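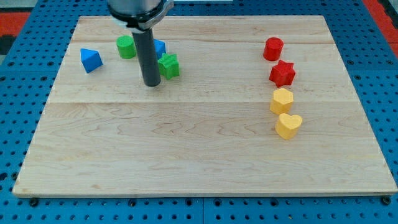
A glued maple board fixed over blue pegboard, with the tool just above the wood.

Urnard adds sanding day to maple board orders

By Saranya Kulkarni
Monday, 9.40am

182 shares | 2 comments

Joinery firm Urnard is to make maple boards to order from November, after a spring and summer of selling them only through its own shop counter.

The boards are glued up from several planks with the grain running lengthways, and can be bought plain or oiled. Urnard said it had sold 2,635 of them over the counter and had been turning away cafes and bakeries that wanted a size it did not keep on the shelf.

Sudheer Kamath, who runs the board bench, said most of the extra time would go on surfaces. Each order will now get a full day for sanding, with the glue line checked again the following morning before any oil goes on.

"Maple shows everything," he said. "If there's a ridge at the seam you might not see it, but you'll find it the first time you wipe the board down. We'd sooner hold it back a day."

Planks are matched for colour before gluing, though buyers are told to expect some darker streaks. Kamath said customers often asked for a board with no figure in it at all - he tries to talk them out of it, as the very plain planks are scarce and push the price up.

The first batch will be 200 boards, most of them for the Oltia bakeries, which have asked for a longer board to use behind the counter. Smaller orders will be taken by phone or at the shop, with a deposit when the size is agreed.

Urnard has not given prices for the largest sizes. Offcuts will still be sold by the bag on Saturday mornings, and boards bought earlier in the year can be brought back for resanding - there is a small charge, and they should be clean and free of oil on the day.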